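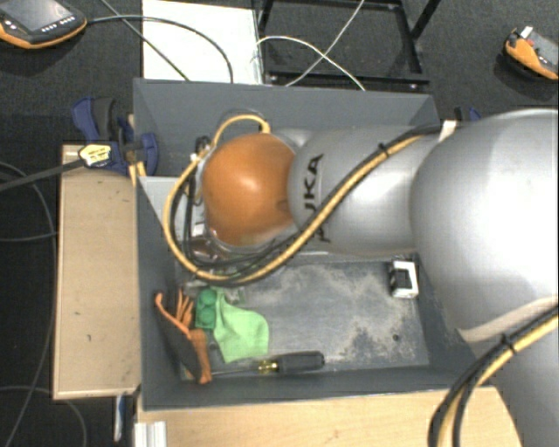
Roboterarm mit KUKA-Schriftzug über einem dunkelgrauen Behälter

Verwaiste Snapshots auf dem Dateiserver entfernen

Auf dem virtuellen Dateiserver »Usuga« meldete die Überwachung am Mittwoch, dass der Datenspeicher nahezu belegt sei. Die Ursache lag in zwei Snapshots, die vor einem Update angelegt und danach nicht gelöscht worden waren. Im Snapshot-Manager wurden sie nicht mehr aufgeführt, die zugehörigen Delta-Dateien lagen jedoch weiterhin im Verzeichnis der Maschine und belegten 2588 GB.

Vor jedem Eingriff ist eine vollständige Sicherung zu erstellen und deren Lesbarkeit zu prüfen. Von einem manuellen Löschen der Delta-Dateien ist dringend abzuraten; die virtuelle Festplatte wird dadurch in der Regel unbrauchbar.

Für die Bereinigung habe ich zunächst einen neuen Snapshot ohne Arbeitsspeicherabbild angelegt und anschließend die Funktion »Alle löschen« ausgeführt. Der Vorgang dauerte neun Stunden. Die Fortschrittsanzeige verharrte lange bei 10 Prozent, ein Abbruch war dennoch nicht angezeigt. Während der Konsolidierung war der Zugriff auf die Freigaben spürbar verlangsamt, weshalb sich ein Termin außerhalb der Geschäftszeiten empfiehlt.

Frau Houda Benmoussa danke ich für den Hinweis, dass auch die Sicherungssoftware Snapshots hinterlassen kann. Die entsprechenden Protokolle werden im Dezember ausgewertet.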